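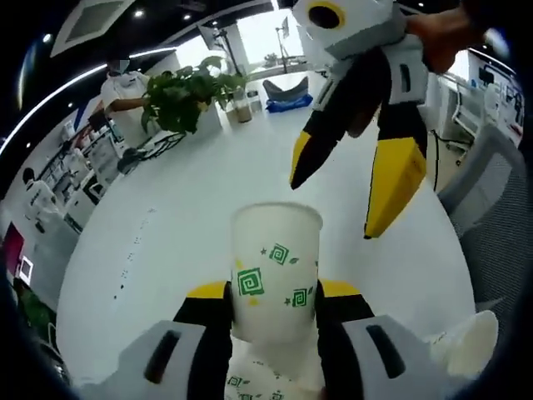 A paper cup in the grip of one hand-held gripper, with a second gripper open over the table.

Student Life | Clubs & Projects
6 min read

The cups go first, before anyone has finished a drink. By the time I found the right door and the right stairs (my fault, I had been sent a perfectly good map), the students of the Dretow club were already deep in an argument about how hard you can squeeze a paper cup before it stops being a cup.

It is a lovely argument to walk in on. Didier Leblanc, who has looked after the club since it was a handful of students and a borrowed cupboard, let it run for quite a while before he said a word. "They know the answer," he told me, pouring coffee. "They just don't all know the same answer."

The club's project this year is called Temer, and the idea is simple enough to explain over that coffee. A student holds a gripper by hand and does an ordinary table chore with it, picking up, passing, stacking, putting down, and the recordings are used to teach a robot arm the same chore. When I visited they had 471 good recordings of the cup task and wanted 550 before the summer break, and there was a cheerful, slightly worried feeling that the last stretch was going slower than the first.

Paper cups, I learned, are wonderful teachers. They dent, they tip, they stick together when you want one and come apart when you want two! The fingers have to close gently and stop at just the right moment, and your own hand, which has known how to do this since you were small, suddenly feels like somebody else's. I had a turn. My first cup went over the side of the table and I was given another one very kindly.

There are 14 students in the club, split into two teams, Bíró and Durix, who keep separate notebooks and read each other's anyway. Bíró likes to work slowly and throw very little away. Durix would sooner record a great deal and be fussy afterward, and to hear them discuss it over lunch you would think it was a matter of religion.

The two teams will bring their results together at the open evening, where visitors can try the cup task for themselves. Leblanc has asked for more cups.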